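Getting marker ghosting off an old whiteboard

Posted in Home Office by Hedvika Dvořáček

I have a large white board that was left behind in the unit we rent. Regular eraser takes off fresh marker but there is a gray haze that stays put, and some older writing still shows through. I tried dish soap and water twice. Is there something better, or is the surface finished? I would like to avoid paying 120 dollars for a new one.

Ľubica Mikuš

Rubbing alcohol on a soft cloth, 70 percent or higher. Work in small patches and turn the cloth often, otherwise you only move the ink around. For old writing, go over it with a fresh dry-erase marker, let it sit 2 minutes, then wipe. Rinse with plain water and dry it well – soap film makes new marker stick. Don't use scouring powder or a melamine sponge. They take the gloss off, and after that it will ghost every time.

brornitz207

just paint over it

Govus

Depends what it is made of. Try a magnet. Steel boards clean up fine, cheap melamine ones go porous after a few years. Mine still has gray smudges after alcohol and I use it flat on a table as a work surface now.

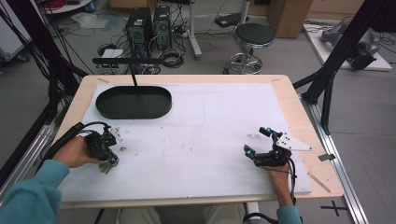 Hedvika Dvořáček wrote back that the magnet holds, so she will try the alcohol first and leave the paint alone.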